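Ketanau Food Pantry Network
Equipment Review Group
Minutes of the meeting of 15/12/2020

Present: the chair, the warehouse lead, the packing lead, the safety representative, the finance officer, the minute taker. Also attending for items 3 and 4: two representatives of Skodthorpe, supplier of the Pellska sorting arm.

1. Minutes of the last meeting

The November minutes were approved with one correction. Under item 5, the lease term offered for the floor scale should read 12 months. The warehouse lead asked that the scale be put back on the agenda for the next meeting.

2. Matters arising

The electrician has checked the outlets in the Were building. Bay 2 can take the arm and its controller on the existing circuit. Bay 3 can't without new wiring, and no price has been asked for yet.

The packing lead has sent Skodthorpe the list of items that come in most often as mixed donations. Cans and loose fruit take up most of the list. Bags of flour and rice were left off for now at the supplier's request.

3. Pellska arm: supplier's report

Skodthorpe reported on bench work with the arm and the five-finger hand option. The work is being done at their own site with items from our list. The hand picks one item at a time from a tabletop and places it in a bin. The supplier went through the can task first, then fruit.

Cans are handled well when they stand upright. Cans lying on their side take longer and are sometimes gripped at an angle, which affects how they go into the bin. Skodthorpe said the tilt is acceptable for a shallow bin and may be a problem for our deep totes. The packing lead asked for the same test with a deep tote and was told it can be done.

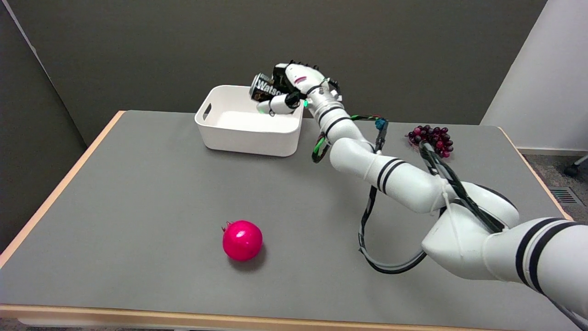

Pellska arm on the bench, can held over the bin. Fruit still on the table.

On fruit, the supplier said grip force is set by item type. Pomegranates and apples use one setting. Grapes are harder, as the hand has to take the bunch from the side or by the stem, and the supplier does not yet offer this as a standard function. The warehouse lead said most of our grapes arrive in bags or clamshells, so loose bunches should not decide the matter either way.

The safety representative asked about the cables on the outside of the arm. In our bays people walk past with carts, and anything hanging can be caught. Skodthorpe said a fabric sleeve for the forearm and elbow is sold as an extra. The group's view was that the sleeve should be part of the base price. The supplier will come back on this.

The safety representative also asked what happens to a held item when the stop button is pressed. The answer was that the hand stays closed and the arm holds its position. This is to be confirmed in writing, along with what happens in a power cut.

4. Terms on offer

Skodthorpe is offering a trial of 14 weeks in the Were building, with the option to lease afterward. The trial includes setup, one arm, one hand, and operator training for up to 6 staff. Spare fingertips are charged separately. The finance officer asked for a price list for wear parts before anything is signed.

The supplier's target for the trial is 80 percent of listed items placed in the correct bin with no help from staff. The packing lead thought this was low for cans and fair for fruit. After discussion it was agreed to ask for separate targets for the two groups.

Remote support is by phone and screen share during working hours. There is no evening cover. The late packing shift would have to work by hand if the arm stopped, as it does now.

The supplier's representatives left the meeting.

5. Discussion

The chair asked whether the group was ready to recommend the trial. The warehouse lead was in favor. The packing lead was in favor if the deep tote test is done first. The safety representative would not support a start date until the sleeve and the written answer on the stop button are settled. The finance officer had no objection to the trial but does not want the lease option tied to it.

Agreed: to recommend the trial in principle, subject to the deep tote test, the cable sleeve, and the written safety answers. The lease is to be looked at separately.

6. Actions

Skodthorpe: deep tote test with cans, upright and lying down. Price list for wear parts. Written answers on stop button and power cut. Reply on the sleeve.
Packing lead: send two deep totes to the supplier. Draft separate targets for cans and fruit.
Safety representative: mark out a walkway around Bay 2 and check the cart route.
Finance officer: ask for trial terms without the lease clause.

7. Other business

The label printer in the Were building is jamming again. The warehouse lead will call for service.

Next meeting: to be set once the tote test results are in.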